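主题:Re: [照明维护] Junmont 二层驱动电源更换后的频闪,测法和读数
发件人:Abbas Jafarzadeh
日期:2021年3月5日
收件人:照明维护邮件列表
抄送:Telma Rivadeneira,Elba Navarrete

Telma 的原信引在下面,逐段回复。没有引到的部分我没有意见。

Telma Rivadeneira 写道:
> 二层北侧的灯盘去年 December 那一批换过驱动以后,有几个人反映看久了眼睛累,
> 用手机拍照画面上有横条。我拿 Clirkwood 手持表测了一圈,波动深度的读数从
> 很低到很高都有,同一盏灯上午和下午测出来也不一样。Florencia 认为是表的问题,
> 我认为是驱动的问题。请各位看一下,我们需不需要整批退货。

先把术语对齐,前面几封信里混着用了。

“波动深度”在这个列表里一直指(最大值减最小值)除以(最大值加最小值),以百分数表示。它只看一个周期里的两个极值,不管波形是什么样子,也不管频率。“频闪指数”用的是平均线以上的面积除以一个周期的总面积,对波形敏感,对频率同样不敏感。这两个数不能互相换算,除非波形已知。Florencia 上一封信里拿手册上的频闪指数去对照表上的波动深度,得出“表偏高”的结论,这个比较不成立。

另外,只报波动深度而不报频率,没有多大用处。同样的深度,出现在整流后的工频纹波上,和出现在几千赫兹的 PWM 调光上,对人的影响相差很远。以后发读数请把主频一起写上,表上按一下切换键就有。

> 读数我都记了,最高的一盏是 31%,主频 100 赫兹,调光在最亮一档。

这一条信息量最大。主频是工频的两倍,又在最亮一档,说明 PWM 基本没有参与,纹波来自整流之后。单级功率因数校正的恒流驱动,输出端没有第二级稳流,全靠输出电解电容平滑,它的纹波正好就落在这个频率上。所以这盏灯的问题与调光控制器无关,可以先把 Sheehan 那套控制器从嫌疑里划掉,至少对这一盏是这样。

接下来要分清楚的是:这个纹波是该型号驱动的设计水平,还是个别件的电容有问题。Brakley 这个系列我手上有两个版本的外壳,标签上型号相同,后缀不同。后缀带字母的是两级结构,输出纹波小得多;不带字母的是单级。订货单上只写了主型号,没有写后缀,仓库就有可能两种都发。请 Telma 或 Elba 打开几个灯盘看一下标签,尽量各挑读数高的和读数低的,把后缀抄下来。如果高低读数和后缀完全对应,那就不是质量问题,是订货时没有写清楚,退货的理由要换一种说法。

如果后缀相同而读数高低不一,再考虑电容。单级驱动的输出电容在冷态下等效串联电阻偏大,刚通电时纹波比热稳定后要高一些。老化的电容则冷热都高。新换的驱动出现老化电容不太合理,但库存放了很久的电解电容也有类似表现,通电一段时间以后会部分恢复。这一点可以用来解释下面一条。

> 同一盏灯早上测是一个数,吃过午饭再测低了不少。灯没有关过,但我不确定
> 两次站的位置是不是一样。

位置当然有关系,不过更常见的原因是日光。波动深度的分母里有平均光,窗口进来的日光几乎不带纹波,只会把最大值和最小值同时抬高。差值不变,和变大,百分数就下降。北侧靠窗那一排中午的日光分量比清早高得多,下午读数低完全可以由此得出,不需要假设灯变好了。

做个粗略的推导。设灯的平均照度为 E,波动深度为 m,日光照度为 D,则混合后的波动深度是 m 乘以 E 再除以(E 加 D)。日光与灯光相等时,读数减半。窗边在晴天的日光照度常常远大于灯光,这时候表上可能只剩原来的一个零头,而灯本身毫无变化。

所以测灯必须遮光,或者天黑以后测。遮光的办法是把探头直接扣在扩散板上,四周用黑色泡沫圈封住。泡沫圈不要用白的,白泡沫会透光。天黑以后测的办法是只留被测的那一路,把相邻回路关掉。相邻回路如果接在另外一相上,两相纹波错开,叠加起来会部分抵消,同样会让读数偏低。Junmont 二层的照明分在三相上,隔排换相,站在两排中间测,读出来的数没有哪一盏灯能对得上。

顺便说,隔排换相本身是一种廉价而有效的做法,在使用者的位置上确实能降低实际感受到的波动。所以存在一个矛盾:验收灯具要测单灯,评价环境要测工作面。两组数据都有意义,但是要分开列表,不要放在同一栏里。

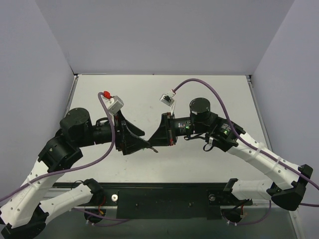 浅灰色台面,后、左、右三面白色围板,两条机械臂相对伸出。

工作面的测点建议这样定。探头平放,感光面朝上,高度与台面相同,人退到一侧。穿白衬衫的人站在旁边会把反射光加进去,穿深色衣服的人会挡掉一部分,哪一种都应当避免。台面周围如果有竖直的浅色板面,测点不要紧贴板面,因为那里反射光所占的比例高,反射光又可能来自另一相的灯。中间一点,再加上习惯坐的那一侧一点,足够了。

台面本身的颜色对这两个测点没有直接影响,探头朝上时看不到台面。它会影响亮度对比和人眼的适应水平,这属于另外一个题目,Trinidad 之前发过一封长信,可以去存档里找,我不在这里重复。

> 表是新校过的,Florencia 说她怀疑采样率不够。

采样率我查了说明书,对整流纹波绰绰有余,对高频 PWM 则不够。Clirkwood 这只表在前端有一个抗混叠滤波器,截止频率不算高。遇到频率高于截止频率的 PWM,表读出来的深度会偏小,而且不给任何提示。这是它的局限,应当写进我们的测试记录表头。反过来说,它把整流纹波读高的可能性很小。

偏小的误差可以用示波器加光电二极管核对。二极管接跨阻放大器,反馈电阻不要取得太大,否则带宽被压下来,得到的结果和手持表一样偏小,两台仪器互相“印证”,错得很一致。几年前我们在一层就出过这种事,当时两边的数据吻合得很好,大家都放心了,后来换了一块放大板才发现真正的深度接近满幅。

跨阻放大器的直流偏置也要注意。波动深度需要直流分量,示波器必须用直流耦合,并且要先盖住探头记录零点。用交流耦合只能得到峰峰值,分母就没有了。有的人会用交流耦合测峰峰值,再用万用表另测直流,这样也行,但是两次测量之间灯的状态不能变,调光档位不能动。

> 调到较暗的时候手机上的横条更明显,这一条跟单级驱动的解释好像对不上?

对得上一半。手机横条来自滚动快门逐行曝光,横条的疏密由光的频率和行读出速度决定,横条的明暗由波动深度和曝光时间决定。曝光时间正好是光周期的整数倍时,横条消失;曝光时间远小于光周期时,横条最重。环境暗,手机会自动延长曝光,整流纹波造成的横条反而应该变淡。现在暗档的横条更重,说明除了整流纹波以外还有别的东西。

最可能的是调光时 PWM 介入了。Sheehan 控制器输出的是模拟信号,本身不斩波,斩波发生在驱动内部。Brakley 的驱动在高亮段用模拟调流,到了低亮段转为 PWM,转换点写在说明书的曲线图里,没有给具体的数字。也就是说,同一个灯盘上有两种机制:亮档看整流纹波,暗档看 PWM。两种机制要分别测,分别下结论。我前面说可以把控制器划掉,指的是亮档那一条读数;暗档还要再看一下控制信号本身是否干净。信号线如果和电源线走在同一根管里,耦合进来的工频会直接变成电流调制,频率与整流纹波不同,是工频的一倍而非两倍,用表上的频率显示就能区分。

还有一种情况,低频的、不规则的闪动,频率在个位数到十几赫兹之间。这类闪动用波动深度衡量不出来,人眼却最敏感。它通常来自控制信号接触不良、多个驱动并接在一路信号上时的电位差,或者电源电压本身的起伏。如果反映眼睛累的人同时提到“灯在抖”,请务必记下是哪一个位置、当时的档位,以及有没有大负载在启动。到目前为止我没有看到谁提到这一条,但也没有看到谁去问过。

手机横条可以用来找灯,不能用来定级。不同的手机行读出速度不同,自动曝光的策略也不同,甚至同一部手机换一个应用就变了。有的手机带抗频闪功能,会把曝光时间锁定在整流纹波周期的整数倍上,这种情况下亮档完全看不到横条,而纹波仍然在。所以“手机上没有横条”不能写进验收结论。上一份记录里有好几行的备注是这样写的,建议全部标为未测。

关于要不要整批退货。

我的意见是先不退。手上的证据只够说明至少有一盏灯在亮档上有明显的整流纹波,不够说明整批不合格。供货合同的技术附件里,对纹波只有一句“输出电流平稳”,没有限值,没有测试条件。拿这句话去跟供货方谈,对方可以拿任何一张曲线来回答。应当先把数据补齐,再由 Elba 去问供货方两个后缀的纹波规格各是多少,请对方以书面形式给出测试条件,包括负载电压、输入电压和热稳定时间。

输出电流纹波和光输出的波动深度也不完全相等。LED 在低电流下效率略高,光与电流的关系稍微弯曲,光的波动深度一般略小于电流的波动深度。荧光粉的余辉对整流纹波基本没有平滑作用,它的衰减时间太短。曾经有供货方的人拿余辉解释为什么不必加大电容,对于我们用的这类白光灯条,这个说法可以不予考虑。

如果查明是后缀混发,我倾向于按区域调换:有后缀字母的集中到需要长时间近距离看东西的位置,没有后缀字母的移到走廊和储藏间。走廊的人是走动的,按理说移动中更容易看到整流纹波造成的断续影像,不过走廊没有快速移动的物体,停留时间也短,可以接受。楼梯间不要用单级的。车床和其他带旋转部件的设备上方也不要用,旋转件在周期性光照下可能显得转慢了甚至静止,这一条属于安全要求,没有商量的余地。

如果供货方同意,可以问一下能否在输出端外加纹波抑制模块。这类模块串在驱动和灯条之间,用一只 MOS 管做有源滤波,代价是一点压降和发热。要核对两件事:驱动输出电压的余量是否够,模块在灯盘内部的温升是否超限。我们的灯盘很薄,背面又贴着保温棉,散热条件差,样品阶段必须做温升测试。另外,加了模块之后驱动的开路保护有可能误动作,表现为开灯后闪一下就灭。还有一点,模块的滤波时间常数会让低亮段的 PWM 变形,调光曲线要重新测。

不建议自行在输出端并联电容。恒流驱动在热插拔灯条时,大电容里存的电荷会一次放到灯条上。而且改动之后保修失效,责任说不清楚。

测量步骤整理如下,Trinidad 如果有不同意见请直接改,不用再问我。

一、断电,开盘,抄驱动标签的完整型号,含后缀和批号。抄完合盘再通电。
二、最亮一档通电,等到热稳定再测。判断热稳定用照度读数,读数连续不再漂移就可以,不要只看时间。
三、探头加黑泡沫圈扣在扩散板中央,读波动深度和主频,记下来。每盏灯读 2 次,中间取下探头重新放置,两次相差明显的就重来。
四、降到常用的暗档,重复上一步。主频显示为横线或者跳动不停的,写“超出仪器范围”,不要写零。
五、关掉相邻回路前后各测一次工作面,分别记录。
六、全部做完以后再测一次第一盏,用来检查仪器漂移和电池。

第四步特别说明一下。Clirkwood 在电池电压偏低时,低照度档的零点会漂,显示的深度偏高,而电池图标仍然是满的。最好换新电池开始。充电电池的标称电压低一点,我这里用过,前半程没有问题,后半程读数开始发散,从数据上看很像灯坏了。

记录表的列按这个顺序:灯位、回路、相、驱动后缀、批号、档位、波动深度、主频、遮光方式、仪器、操作人。上次的表里没有“相”这一列,导致没有办法判断哪些读数是混合光。配电箱里的回路图是改造前的,跟现场对不上,请以实际开关动作为准。图由 Florencia 在更新,更新完之前不要从那张图上抄。

> 限值我们按多少来定?原来的文件里没有。

我给一个临时的内部限值,只用于这次分拣:整流纹波频率上,波动深度高于 7% 的,不放在长时间工作的位置。这是一个保守的数,低于它的灯在我们这里从来没有收到过反映。它不适用于高频 PWM,也不适用于前面说的低频闪动,后一种情况看到了就要处理,没有限值可言。

这个数不要写进对外的信里。对外要用合同或者双方认可的规范,内部数字一旦写出去,对方会要求我们说明来源,而它的来源只是我们自己的维护记录。

另外回答 Elba 私下问我的一个问题,其他人可能也关心:旧驱动拆下来以后还有没有必要留着。有必要,至少留几只完好的,同型号灯条配旧驱动测一遍,可以得到更换前的基线。现在我们说“换了以后变差了”,依据全部是口头反映,更换前没有测过。如果旧驱动测出来也一样高,那么抱怨增加的原因就要到别处去找,比如座位调整过,或者扩散板擦干净以后亮度升高了。旧驱动放在地下储藏间靠里的架子上,标签朝外,有几只线头剪得很短,接的时候要用端子,不要绞接。

光电二极管和跨阻板在我这里,需要的人回信说一声,我放到前台。示波器要自己带。跨阻板的电源极性没有保护,红线接正,黑线接负,接反会烧掉运放,备用的运放已经用完了。

读数请以纯文本贴在信里,列之间用制表符,不要发截图,上次的截图存档系统没有收。

Abbas Jafarzadeh

--
照明维护邮件列表
退订请向列表地址发送空白邮件,主题写“退订”
存档按主题排列,回复时请保留原主题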